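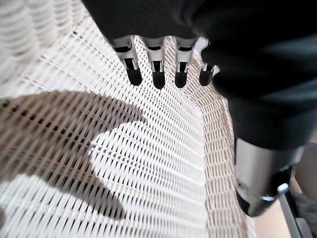 The white wicker basket, from above.

I've darned a sock! A whole heel, in mustard yellow on a grey sock, and I have been wearing it all week and making people look at it. If you've rung my doorbell recently you have probably had a foot waved at you, and I'm only a bit sorry.

Mending has been on my list of things to get good at for years. My gran did it in front of the wrestling on a Saturday and could turn out an elbow patch without looking down, but I never sat with her and learned, I just handed over the jumper and went off to eat biscuits. So everything I own with a hole in it has ended up in the wicker basket at the end of the bed, and the pile got to the point where I was buying new socks to avoid looking at the old ones. Silly, really. There are good clothes in that pile.

What got me going was a Saturday class above the Tanoli, the fabric shop on Reltadgate with the buttons in the window. It was taught by Catinca Iordache, and it was brilliant. She had us all stretching old tights over jam jars within the first few minutes, and by lunch I had made something that looked like a very small, very drunk tennis racket. I loved it. I went home on the bus still doing it, jar wedged between my knees, and missed my stop.

So, darning. The idea is simple enough. You're making a tiny piece of cloth where the cloth has gone. You run a set of threads up and down across the hole, going well out into the good fabric on each side, and then you turn and weave across them, over and under, over and under. You need a long needle with a blunt end and a big eye, and something firm to stretch the sock over. A proper wooden mushroom is lovely but I still use the jar. An orange works too until you stab it.

The mistake I made on my first three goes was pulling too tight. It looks neat while you're working, and then you take it off the jar and it puckers up like a mouth about to complain. Catinca's way is to leave a small loop at the end of every row, just a little bump of yarn where you turn. The loops shrink back in the wash. I didn't believe her and cut mine off on one sock, and there is now a hole where the darn used to be. Leave the loops!

The other thing is going out far enough. A hole is only the worst bit of a thin patch, and if you hold the heel up to a window you'll see the light coming through all round it. Start where the light stops. My grey sock had a hole I could put my thumb through, and the darn ended up nearly as big as a teabag. That felt mad when I was doing it, and it's why it's still holding after a good long walk round the reservoir at Drustosow, including the muddy side.

Yarn! I could go on about yarn. For socks you want something thin with a bit of nylon in it, and you want it close to the thickness of what's already there. I've been using Parneo, which comes on little cards in the most gorgeous set of colours. There's a green called Pond that I would happily paint a kitchen in. I bought 6 cards and spent a very happy evening laying them next to things. You don't have to match, that's the joy of it. I tried matching once, on a navy cardigan, and my nearly-navy looked like a stain. So I unpicked it and did it again in orange, and people stop me to ask where I bought it.

Now for jumpers, which I was frightened of. Small moth holes turn out to be quick, because most of the stitches round them are still sound and you only have to persuade them to stay that way. Catch every loose loop first with a thin thread, all the way round, before you do any weaving at all. I skipped that on my brown one, gave it a tug to see how bad it was, and watched a ladder run up towards the armpit while I said some words. It got mended in the end. It's got a sort of lightning bolt now.

Elbows are a bigger job. I've done one with a patch cut from an old felted scarf, sewn on by hand with blanket stitch, and the trick there is to pin it with the sleeve bent. If you pin it flat on the table it'll look perfect and then pull every time you pick up a cup of tea. Put the jumper on, bend your arm, get someone else to do the first couple of pins. Choose someone you trust.

Jeans I'm still learning. The inside of the thigh always goes first on mine, and I've been putting a piece of soft cotton behind and running rows and rows of small stitches over the top. It takes ages. I had 25 minutes set aside for the first pair and was still at it when the late film finished. But they're so comfortable! All that stitching makes the cloth thick and soft and a bit quilted, and I can get back on the bike in them, which I'd stopped daring to do.

Money, for those who like to know. The class was £17, tea and a rather good flapjack included. A packet of darning needles is pocket change, and you'll find a jar in your recycling. The one thing I'd spend a bit on is a decent lamp, particularly now the evenings are drawing in. I did a whole black sock under the ordinary ceiling light and found out next morning that I had sewn the top to the bottom.

I've had a few duds, of course. A pair of tights, which was never going to work. A tea towel I got carried away with (it was barely worn, I just wanted to keep going). And a cashmere jumper from a charity shop which had so many holes that I gave up on the body and made the sleeves into wrist warmers. They're heavenly, and I'm wearing them to type this.

What I didn't expect is how much I'd look forward to it. I'm not somebody who sits still. I get up in the middle of programmes and start on the grouting. But give me a heel and a card of wool and I'm gone for an hour, radio on, tea going cold, and at the end there's a thing I can wear. I've started noticing other people's mends as well. There's a man on my train with a beautifully patched rucksack strap, done in red with tiny even crosses, and I've been working up the courage to tell him so.

Next up is a blanket. It was my aunt's, it's wool, it's enormous, and one corner has been well and truly chewed by a dog who is no longer with us and was very much loved. I think I'm going to square off the damage and knit a new corner straight on to the old edge. My back-of-an-envelope sum says around 800 stitches if I keep it plain, so it will see me through to March, I should think, and it'll keep my legs warm while I'm doing it.

If you've ever mended a blanket corner, please leave me a comment, I need all the help going, especially with how you picked up stitches along a raggedy edge. And if you're anywhere near Reltadgate, pop up the stairs and ask about the next class. Catinca is doing one on collars and cuffs and I've already put my name down. Take a sock anyway.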